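Retries, timeouts, and a state machine I should have written sooner

I have been meaning to write up the last stretch of work on the garment sorter for a while. Most of it is software and most of that is boring, but a few people asked how the control side fits together, and I keep giving the short answer. This is the longer one.

Some background. The cell takes clothes out of a crate one at a time, lays them on a tray, straightens them enough that a camera can make sense of them, and moves them over to a conveyor. Two arms, two five-fingered hands, one camera looking down from the head. My part is everything between "the policy says move here" and "the arm moved there," plus the tooling we use to look at what happened afterward. I don't train the models. I do complain about them.

When I started, the whole task was one long Python script. It called the perception node, waited for an answer, asked the planner for a path, sent the path, then slept for a bit and did the next thing. The sleeps were there to let the cloth settle. There were a lot of sleeps. It worked well enough to show to visitors and fell over whenever we left it running through lunch.

The first thing I did was move it to a proper state machine. I looked at behavior trees for a week and decided against them. They are fine, and if you have a big library of reusable skills they make sense. We had four skills: grab from the crate, place on the tray, spread, and transfer. A flat state machine with four working states and a handful of recovery states fits on one page, and I can print it and tape it to the monitor. I did that, and it is still there, with pen marks all over it.

The part I got wrong was recovery. My first version had one recovery state. Anything that went wrong sent you there, it opened both hands, moved the arms to a home pose, and started over. The trouble is that starting over with a shirt half on the belt is a different problem than starting over with a shirt half in the crate. Home was safe for the arms and useless for the cloth. The arms would come back, the camera would look at the tray, see nothing it liked, and reach into the crate for a second garment while the first was still lying across the edge of the belt.

So now each working state has its own way out. If the grab fails, you let go over the crate. If the placement fails, you stay where you are and look again before deciding. If the spread fails, you are allowed another try with the same garment, up to a limit, and then you transfer it anyway and flag it. If the transfer fails, the conveyor stays stopped and the state machine waits for a person. I fought that last one for a while because I wanted the thing to run by itself. But every automatic fix I wrote for a failed transfer made a bigger mess than the one it was fixing.

Timeouts were the next fight. The old script had them in seconds, picked by feel. I changed them to depend on the step: a move gets the planned duration plus a margin, a perception call gets 300 milliseconds, and anything that waits on cloth gets a check on motion instead of a clock. For that last one I difference two downsampled camera images and wait for the change inside the tray region to drop under a threshold. It is a very simple test. It replaced nine sleeps and cut the cycle time more than anything else I did all season, and I wrote it in an afternoon.

The perception call deserves a few words. The segmentation model gives us a mask for the garment on the tray and a set of candidate points along its border. We use those points for picking where to pinch and where to push. The model came from Vodonier, the internal project that started out on towels. Towels are kind. They are one color, they have corners, and all four corners look the same. Clothes have prints on them, and for a long time the model would see a dark printed line on light fabric and decide it was the edge of the garment. You would get a mask with a bite taken out of it, and the planner would happily send a finger to the middle of the chest.

We fixed some of that with more data. We fixed more of it on my side with a dumb check. If a candidate edge point has garment-colored pixels on both sides of it, it gets thrown out. There is a tolerance and it took some tuning, and it still fails on two-tone clothes. I log every rejected point along with a small crop so the training people can use them later. Of the first 100 rejections I went through by hand, 37 were on printed graphics and most of the others were on seams or deep folds. That was enough to convince everyone it was worth putting those crops into the next round.

Planning has been the calmest part. We use a sampling planner for the big moves and plain Cartesian interpolation for anything near the cloth. I tried to use the sampling planner for everything at first and got very creative wrist paths a few centimeters above the tray. They were collision free. They also dragged the cables through the fabric. There is now a cable model in the planning scene, made of fat capsules stuck to the forearms, and it is crude, but the dragging stopped.

Two arms over one tray is where the interesting bugs are. Each arm plans against the other arm's current trajectory, which works as long as the two agree about time. They did not always agree about time. The controllers each had their own clock, and the drift between them was small enough that it never mattered in a single cycle and large enough that it mattered after an hour. The symptom was one hand arriving at the spread before the other and pulling the cloth sideways. I spent most of a Thursday looking at force logs, certain it was a gain problem. It was a clock problem. Both controllers now sync to the same source at the start of every cycle, and the state machine refuses to enter the spread state if the offset is above the limit. 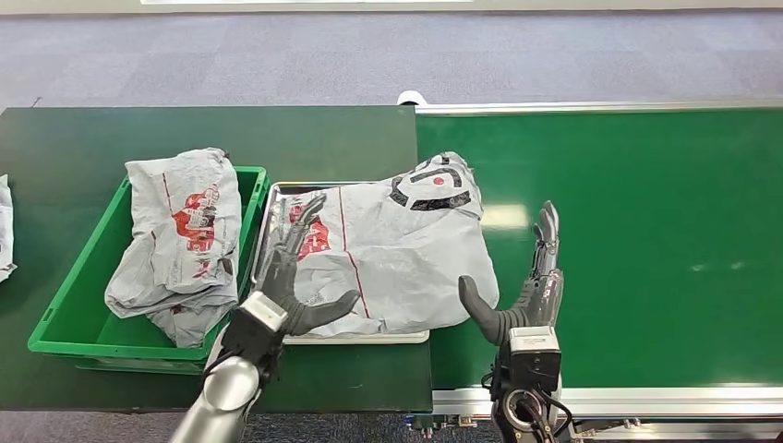 The spread is still the state I spend the most time on. The idea is easy to say. One hand holds the cloth down, the other works on a free edge, and then they trade. In the code that is a pair of roles, anchor and mover, and a small arbiter that decides which arm gets which. At first I gave the anchor role to whichever hand was closer to the center of the mask. That sounds sensible and it leads to a lot of switching, because the center moves every time you touch the garment. You would see the hands swap roles back and forth and get nothing done.

What I do now is stickier. A hand keeps its role until the mover has finished its stroke, and the arbiter only gets to run between strokes. It also has to see a clear gain before it swaps. The gain is measured as mask area after the last stroke compared to before it. If the area went up, keep going. If it stayed flat twice in a row, swap. If it went down, stop and look again, because it probably means something slid off or folded under.

Pressing down is harder to get right than pinching. With a pinch you can read the finger motors and know you have something. With a flat press on cloth over a metal tray, the reading is mostly the tray. I set a force target for the anchor hand and let the arm be soft in the vertical direction and stiff in the other two. If it is soft everywhere, the anchor wanders when the mover pulls, and then nobody is anchoring anything. The current values came from trying things with a stack of old T-shirts and writing down what held. I would like a better method and don't have one yet.

The tooling is the part I am happiest with. Every cycle writes one file: camera images, joint states, commanded poses, state transitions, and the rejected points I mentioned earlier. I wrote a viewer called Triseo that plays it all back on one timeline. You can scrub through, click on a state transition, and see what the perception node believed at that moment drawn over the camera image. Before this we had logs in three places with three kinds of timestamps, and every bug started with half an hour of lining things up.

The feature that gets used most is the dullest one. You can type the name of a state and an exit reason and it gives you every cycle that matches, sorted by how long the state took. Half the bugs in this post were found by sorting that list and looking at the top few entries. Long cycles are usually broken cycles that managed to finish anyway.

A few things are still open. The transfer state assumes the belt is clear and only checks it once, before the arms move. I want it checked again right before release. The mask area test says nothing about whether the garment is the right way up, so we can get a very nicely spread shirt with the back facing the camera. The limit on spread tries is a fixed number for every garment, and it should probably depend on size.

I also need to clean up the config files. There are two, one for the cell we have and one for the copy going in at the Zosberg site, and they have been drifting apart the same way the clocks did. Right now I compare them by hand whenever I remember. The plan is one base file with a short list of overrides per cell, and a check at startup that prints the differences.

Next on my list is the second belt check, since it is small, and then the config work before the end of December. If I get to the try limit I'll write that up separately, with the area plots.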